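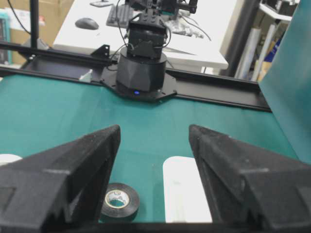
How many demonstrations does the tabletop pick-and-place task need before the policy is worth training?
On the evidence of this period, 600 accepted demonstrations are enough for a first policy, provided the start positions are spread over the whole work area. Below 200 the policy learned the reach and very little of the grasp.

Progress report, Rindar project, work package 2: Teaching by remote control
Prepared for the Basivport program office by Erzsébet Boros

Summary

Collection by remote control is running at the planned rate. At the end of March the data set held 992 recorded demonstrations. Review has been completed for all of them, and the accepted portion is above the level promised for this milestone. Hand guiding, which was the second teaching method in the proposal, has been reduced to a small comparison set. Spending is within budget. One change to the schedule is requested below.

Recording

Each demonstration starts from a parked arm and ends when the operator has released the object and backed the fingers clear. The operator drives a leader arm, and joint positions, gripper opening and the wrist view are stored together. Vinh Khổng and Tươi Phùng did most of the driving. Kiều Diệp reviewed the recordings and did not drive, so that no operator passed judgment on their own work.

The objects are small items of the kind found on any bench. A tape roll is one of the harder ones. Lying flat, it can be gripped across the outside or by one wall with a finger in the core, and the operators had been using both. A policy trained on the mixed set tended to hover between the two and close on nothing. The instructions now specify the outside grip only. Older recordings that show the core grip have been kept but are marked and left out of training.

Operators also differed in how long they paused before closing the gripper. Long pauses teach the policy to wait, and in several early trials it waited indefinitely. Pauses are now trimmed in processing, and the operators have been asked to close as soon as the fingers are level with the object.

Hand guiding

The proposal assumed that moving the arm directly by hand would give smoother paths than remote control. The paths were smoother, but the operator's hand and forearm appeared in the wrist view in most recordings, and the servos had to be slack during teaching, which left a position offset on playback. Siu-ming Tsao corrected part of the offset in software. The remainder varies with arm extension and was not worth further time. Hand guiding will be reported as a comparison and will not feed the main data set.

Equipment

The gripper fingers were replaced once during the period. Recordings made before and after the change were compared, and no retraining was necessary. The wrist camera mount loosened twice – both times after contact with the table – and is now checked at the start of every session. Flilto delivered the spare servos late, but no session was lost.

Time synchronization between the leader arm and the camera stream remains a weak point. The lag is small and steady within a session but changes when the software is restarted. Tsao is adding a calibration move to the startup routine.

Problems and risks

Left-side starts are still underrepresented. The operators find them awkward to drive and drift toward the center when placing objects by eye. A printed list of start positions has been issued.

The second site, run by Đỗ, has the same arm but different lighting. We do not yet know how well the policy will transfer, and the proposal has no collection time set aside there.

Change requested

We ask to move the unused hand guiding hours to collection at the Đỗ site. The total cost does not change.

Next period

Fill in the left-side starts, retrain on the cleaned set, finish the calibration move, and begin two-object tasks if the site visit is approved.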